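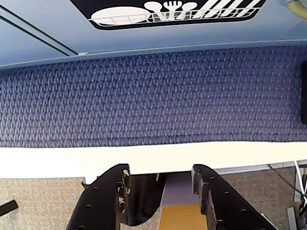
Tomura wrist-view kit: data card

Version 3, released Fri 4 October. Maintained by the Ister evaluation group.

Summary

Recordings made during our review of the Tomura kit, a two-finger gripper with a wrist camera and logging software, sold as a set by Piltolov. The release holds 814 episodes of household pick-and-place work. Of these, 164 were set aside as a test split and should not be used for tuning.

Contents

episodes/ – one folder per episode, with video, finger opening and arm pose
labels/ – task name, outcome and operator notes, in CSV
splits/ – train and test lists
tools/ – the reader script and a viewer

Known issues

The fingers are perforated black plates. Wear is visible on both in part of the data: chipping at the tip of one, scuffing along the inner edge of the other. Models trained on clean fingers only may segment the worn areas badly. We did not retouch any video.

Cables cross the view in a number of episodes. They are not labelled.

Finger opening was logged with the wrong offset in 216 episodes recorded in April. The values have been corrected – the raw ones are kept in a separate column, opening_raw.

Calibration

Camera calibration files are supplied per session. The Morikawa adapter plate shifts the camera mount slightly, so sessions that used it have their own file. Do not mix the two.

Limits

Episodes are capped at 3000 time steps. Longer attempts were stopped and marked as failed, whatever the state of the object. Force readings are not included, as the kit does not provide them.

Licence

Research use only. See LICENCE.txt for terms.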